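Trirkmont
Home Products Repairs and returns About us Contact

About us

Trirkmont makes and repairs sheet-metal bins with sloping walls, and supplies the coloured blocks sold with them under the Edura name. Both are made on one site in Dridov. The bins are used for loose small parts: fittings, offcuts, samples, game pieces and teaching blocks. The blocks are bought mainly by schools, colleges and training departments.

The company has 20 employees. Of these, seven work in the block room and the remainder are divided between folding, finishing, packing and the office. The managing director is Renata Bednarek, who joined as a press operator and later ran the finishing shop.

How the company began

The business started as the repair side of Tomaszewski, a general sheet-metal firm that made ducting, trays and machine covers. Customers brought back trays with split corners, and the corners were welded and ground flat. Over time more bins came in for repair than new covers went out. When Tomaszewski gave up general work, the folding press, the guillotine and the repair customers passed to Trirkmont.

The first Trirkmont bin was a straight-sided box. It was strong enough, but small parts collected along the base of the walls where fingers could not get under them. The present design has sloping walls on all four sides, so that parts slide back towards the middle of the base. The straight-sided bin is still made to order. We sell very few.

The bins

All standard bins are folded from one blank and welded at the corners. The walls are painted grey inside and out. The base is left as bare metal on the inside, as paint in that position wears through quickly and the flakes end up among the contents. A bare base will mark, and customers should expect this. Scratches and smudges on the base do not affect use.

The rim is turned over and closed. Open rims were used on early bins and are not recommended for school use; any customer who still has them can send them in to be closed at the repair rate.

Standard bins carry a load of 90 kg, spread evenly. The figure applies to a bin standing on a flat surface with its full base supported. It does not apply to a bin hung from its rim or carried by one end.

Bins do not stack when full. Empty bins nest, and the slope of the walls is the same on every size so that a smaller bin will sit inside a larger one. Nested bins should be separated with card. Most of the chipped paint we see on returned bins comes from nesting without it, and the damage is nearly always on the upper half of the inside walls.

The blocks

Edura blocks are rectangular, with flat faces and slightly eased edges. They come in narrow, standard and square sections. Narrow blocks are the most asked for. They can be stood on end, laid flat or set on their long edge, which gives three working heights from a single part and is useful in lessons on measurement and simple building.

Colours are mixed in batches. We keep a reference piece for each colour and compare every new batch against it in daylight at the north window, before noon. Red is the hardest to hold and is the colour most often sent back for remixing. Blocks bought several years apart may differ slightly – if an exact match matters, please send one old block with the order.

The faces are left plain. Numbers and letters were offered for a time and dropped, as schools preferred to use their own labels. Labels peel off cleanly if warmed first.

Sorting and packing

A bin of mixed blocks is sorted by section first and by colour second. The reverse order takes longer, since a colour pile has to be gone through again for size. Finished blocks are packed in layers with the long sides together and a sheet of paper between layers. Part layers are filled with folded card so that the blocks cannot travel in the box.

The block room handles 800 blocks in a normal shift. Output falls in February, when the stocktake is done, and orders placed in that month should allow an extra week.

For checking, blocks are laid out on the base of a bin a few at a time, never heaped. Spread out in this way, each block shows its upper face and can be lifted without disturbing the next.
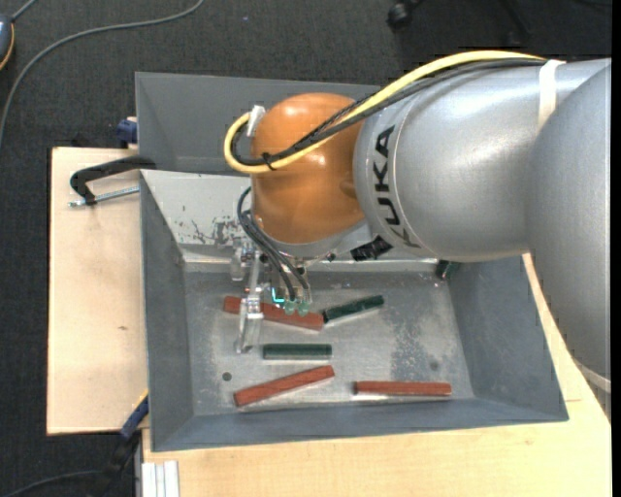
A block is rejected if it has a chip on a corner, a bowed face, or a colour streak visible at arm's length. Small surface marks are accepted on seconds, which are sold by weight to workshops and model makers. Seconds are not sorted by colour and we cannot pick out particular shades.

Repairs and returns

We repair our own bins and most bins of similar construction. Send them empty and dry. The usual work is rewelding of corners, straightening of walls and repainting of chipped areas. Chips are rubbed down to sound paint before the new coat goes on, and a patch will remain faintly visible at certain angles. Customers who want an even finish should ask for the whole inside to be repainted.

Worn bases are left alone unless the metal is thin or has a raised burr. We check for burrs with a cloth drawn across the base in both directions. If the cloth catches, the place is dressed with a fine file. Schools may wish to do the same at the start of each term.

Bins that cannot be repaired are cut up and the metal goes to the scrap merchant. The sender is told before this is done and may have the bin back as it is, at the cost of carriage.

Visiting and contact

The trade counter is open from 8.30 am to 4 pm. Callers collecting seconds should bring their own sacks or boxes. Drawings of all standard bins, with inside and outside dimensions, are kept at the counter and can be sent by post or email on request. For non-standard sizes please give the inside base dimensions, the height, and the weight of the heaviest load. Enquiries about colour matching go to the block room and are answered after the morning check.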